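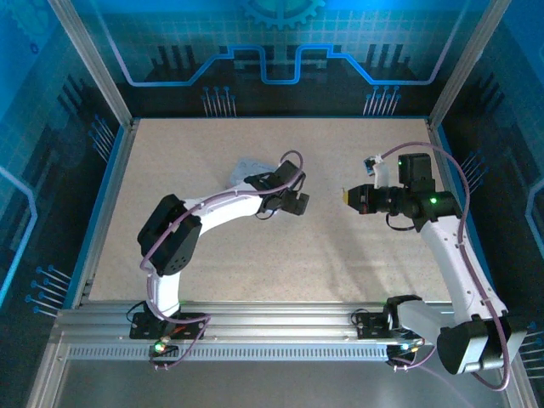

Drokard work surface in beige speckle, with front rail and blue printed walls

Drokard Work Surface with Front Rail
Item 333
Sold by Huvstead

Overview

The Drokard is a flat work surface for benches and tables that see daily use. The beige color has a fine, darker grain all over, so small marks and dust are less obvious between cleanings. It has a low-glare finish and works well under overhead lights.

A long aluminum rail runs across the front edge. It is an extruded profile with grooves along its length, and there is a row of small rectangular slots on the lower face. Mounting plates bolt onto the rail, which saves drilling into the surface itself. To move a plate, loosen its bolts, slide it along, and tighten again.

What is in the box

Work surface, beige speckle
Front rail, aluminum
Rail brackets, 6
Hex keys, 2
Printed instructions

Mounting plates, plate bolts and wall panels are sold separately.

Details

Surface thickness: 33 mm
Color: beige with darker speckle
Rail position: front edge
Rail finish: plain aluminum
Use: indoors only
Assembly: required, two people

Wall panels

The Mamo panel set turns the surface into an enclosure. The panels are printed, and blue is the only color we carry right now. A plain gray set was sold until July and will not be restocked. Panels can be added after the surface is installed.

Installing

Put the surface on a level bench before fitting the rail. Start all of the bracket screws by hand, check that the rail is straight, then tighten from the center out. Bolts for the mounting plates should be snug but not forced. If you plan to run cables over the front, leave some slack so they can hang below the rail without pulling.

Care

Wipe with a damp cloth and mild soap. Dry the rail grooves afterward. Do not use scouring pads, bleach or acetone. A soft brush or a narrow vacuum nozzle will clear crumbs and screw shavings out of the slots.

Common questions

Can the rail go on the back edge?
Yes. The bracket holes are the same on both long edges.

Can I cut the surface down?
We do not recommend it. Cut surfaces cannot be returned.

Do older plates fit?
Plates from the Clokstead line fit this rail. They need the longer bolts, listed under spare parts.

Shipping and returns

The surface and rail ship in separate cartons and may arrive on different days. Check both for damage before signing. Unused items can be returned within 33 days in the original packaging.

Page updated 29 Sep 2018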